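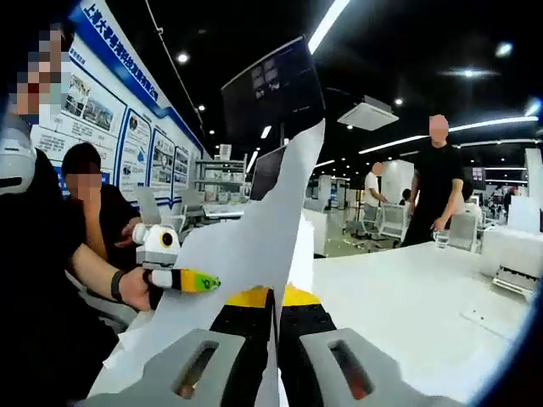

Left finger was slipping again so I had both off the gripper this morning. Pads fine, screws not. 2 of them had backed right out, no threadlock, my fault.

Cleaned up, refitted, then the usual paper check: close on a sheet, tug, see which side lets go. Left side still a bit soft. Lindalva Cordeiro reckons its the spring. Log says 2,409 closes since the last strip down, should of been done at 2,000.

New spring on order from Totex. More when it comes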